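Tomon Tabletop Packing Set

README for the packing and sorting recordings, release 2

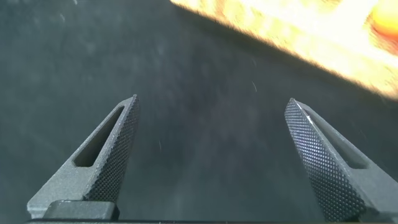
Summary

Tomon is a set of 628 short recordings of small household items being sorted, stacked and packed into boxes. Everything was recorded at the Kitireo workshop at one table with a dark gray top. The items are ordinary things from kitchen drawers, desks and linen closets. This file covers the items, the tasks, the folder layout and the known problems. Setup and calibration notes are kept separately in SETUP.txt.

What is in the set

Recordings: 628
Items: 80
Tasks: 16
Recordings held back for testing: 197

The remaining 431 recordings are for training. The split is by session, so no session has recordings in both parts. Most of the items show up in both. If you need a split by item, build it from items.csv and expect the numbers to come out uneven.

Items

Each item has a short ID made of a group letter and a number. The groups are:

K – kitchen: measuring cups, wooden spoons, jar lids, sponges, silicone baking cups
D – desk: tape rolls, glue sticks, erasers, binder clips, index card boxes
L – linen: washcloths, napkins, rolled socks, pot holders
T – toys and odds and ends: blocks, plastic animals, thread spools, playing cards in their box

Glass, knives and anything with liquid inside were left out. Food is not used. K items were washed before their first session and again whenever they picked up lint from the L group.

The measuring cups come from two different sets. They nest with each other in most sizes, but the half cup from the second set sticks inside the one cup from the first. It was left that way because kitchens are like that. Look for "mixed_nest" in the notes column.

Tasks

The 16 task names are in tasks.csv with one line of instructions for each. They fall into four kinds.

Sort: put items into trays by group, by color or by size. Trays start empty.

Stack: cups, blocks and folded washcloths. A stack has to stand on its own for three seconds before the recording is marked complete.

Pack: fill a shoebox, a lunch box or a divided drawer insert. The lid goes on last where there is one. In the drawer insert, long items go in the long slot and the rest can go anywhere.

Clear: move everything from the table into one bin, in any order.

Fold tasks were planned and dropped. The washcloths in the set were folded by hand before each session.

Folders

recordings/ – one folder per recording, named by task and running number
items.csv – ID, group, name, color, longest side, weight
tasks.csv – task name, kind, instruction line
sessions.csv – session number, month, which items were on hand
notes/ – free text, one file per session, not edited for spelling
stills/ – single images pulled from the recordings

Running numbers have gaps. A missing number means the recording was thrown out, usually for a bad start or a dropped file. The numbers were not reused.

Labels

Each recording has a start, an end and a result. The result is "complete", "partial" or "failed". Partial means that at least half of the items ended up where the instruction line asked for them. Labels were entered at the end of each session and checked once more before release. Where the two passes disagreed, the second one stands and the first is kept in the column result_first.

Known problems

Dark items are hard to make out against the gray tabletop. This mostly affects D items such as the black binder clips.

Item K-07 (jar lid) was replaced partway through with a slightly wider one. Both carry the same ID. The change happened in December and is marked in sessions.csv.

Two of the plastic animals have been swapped in the notes for the early sessions. items.csv is right.

Weights were taken on a kitchen scale and rounded to the nearest gram. Washcloth weights should not be relied on.

Related sets

Jirnemero uses the same item IDs with a different table and larger boxes. Skjelbred is an older set with only the K group, and its task names do not match the ones here – a lookup table is in its own README.

Changes in release 2

Added the drawer insert task. Fixed the color column for the thread spools. Removed duplicate lines from sessions.csv. Moved the stills out of the recording folders and into stills/.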